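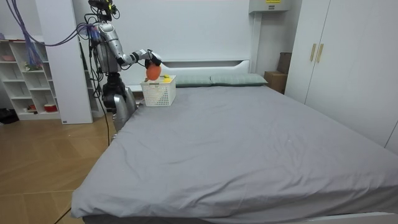
Bedroom, with basket on the bed.

Grasley Sleep Diaries, data card
Last revised March 27, 2020

A table of self-reported bedtimes from 16 households in Prilcombe, collected over 12 weeks starting in July. The diary form was adapted from one by Kostiuk. I'm not convinced people know when they fall asleep, so treat the "asleep" column as a guess.

Files: diaries.csv, households.csv, notes.txt 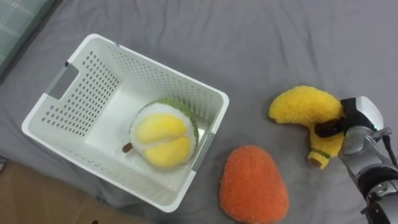

Can I use this to show that screens ruin sleep?
Please don't. The form asked about screens once, at sign-up, and most people ticked "sometimes".

Known problems: 13 rows have a wake time earlier than the bedtime on the same date. Groma, the script that cleans the file, flags them but leaves them in. Naps are a mess.

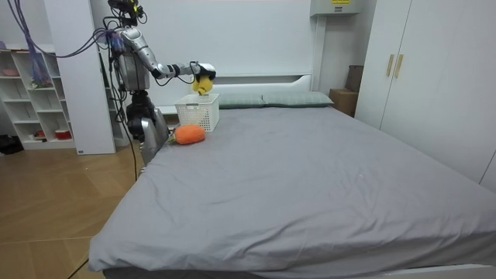 Rounding is worse. Far too many bedtimes land on the half hour, and I doubt the whole neighbourhood keeps such tidy habits. Version 2 adds a column marking them. 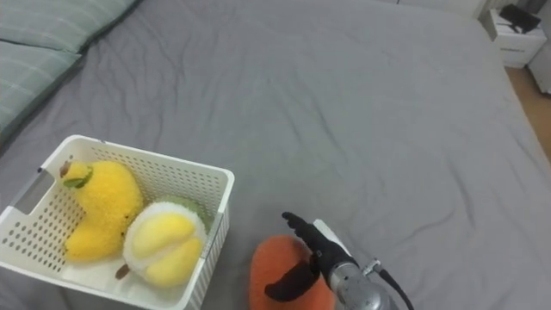 Hugo Sepúlveda wrote that the weekend rows looked fine to him and that I was being too hard on the diaries. I've left the warning in.

Licence: CC BY 4.0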